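Zarano Kitchen Arm
Set-up and Operating Guide

Section 7: Protective stops and grip faults at the sink

Revised 5 Oct 2022. Replaces the Section 7 supplied with the Madwood cabinet kit.

7.1 When to use this section

Use this section if the arm stops during a sink task and will not carry on by itself. The usual signs are a steady amber light on the wrist, fault code 249 on the Trisix controller, or both. Code 249 means that the gripper met a load it did not expect while closing or lifting. The arm holds its position and keeps its grip until someone clears the fault.

If the light is red, go to Section 9. Do not try the steps below.

CAUTION: The arm can still move when the light is amber. Keep your hands out of the sink until you have finished step 3 in 7.2.

7.2 Making the arm safe

1. Press the red stop button on the controller. You will hear the joint brakes engage.
2. Wait until the controller shows HELD.
3. Turn the key to MANUAL and take it out. Keep it with you.
4. Look at what the gripper is holding, if anything. Support the item with one hand from below before going on.
5. Press and hold RELEASE on the wrist. The fingers open slowly. Let go of the button to stop them.
6. Move the item well away from the arm.

Note: RELEASE does not work while the controller shows BUSY. If BUSY stays on for longer than 100 seconds, switch off at the wall and call Awwad Service.

CAUTION: Never pull an item out of closed fingers. The finger joints can be damaged and a chipped plate will cut you.

7.3 Finding the cause

Most 249 faults at the sink come from the way the crockery is resting. A plate lying flat on a rod basket leaves very little room for a finger to get under the rim. If the lower finger goes between two rods, it can catch on one of them as the gripper closes, and the arm then tries to lift the basket along with the plate. 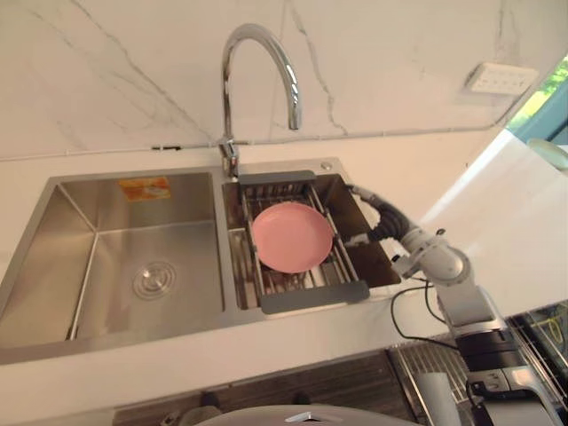

A basket that has shifted since the last teaching run gives the same fault. The arm works from the stored basket position and checks it only at the start of a task. If the basket is moved after that, by hand or by a knock from the wrist, the fingers come down in the wrong place.

Check the following in this order:

1. Basket. Push it gently from side to side. It should not slide. If it is an adjustable type, pull both ends out until they bear firmly on the sides of the bowl.
2. Items. Remove anything stacked under the plate to be lifted. The arm handles one item per pick.
3. Weight. The limit for a single item is 700 g. Heavier plates will set off the fault even when the grip is good.
4. Fingers. Look for food, grease or a trapped thread between the segments. Wipe with a damp cloth. Do not use scouring pads.
5. Cable. Follow the wrist cable along its length. It must hang clear of cupboard knobs and must not pull tight at any point of the reach.
6. Tap. Make sure the spout has not been swung into the path of the wrist.

7.4 Restarting

1. Clear the sink of loose cutlery.
2. Put the key back and turn it to AUTO.
3. Press CLEAR. The code goes out and the amber light flashes.
4. Stand back from the worktop and press HOME. The arm lifts first, then folds in over its base.
5. When the light turns white, run BASKET CHECK from the sink menu.
6. Start the task again with one plate and watch the first lift through to the end.

Note: If the basket was moved or adjusted in 7.3, teach its position again (Section 5.4) before step 6. BASKET CHECK finds small shifts only.

7.5 If the fault comes back

If code 249 appears 3 times in the same session, leave the arm in MANUAL and stop using it at the sink. Repeated attempts wear the finger joints and may bend the basket rods.

Write down the task name, the type of item and whether the fault came while closing or while lifting. Awwad Service will ask for these, and for the serial number on the plate under the base. Leave the fault log on the controller. It is wiped by a factory reset, so do not reset before you call.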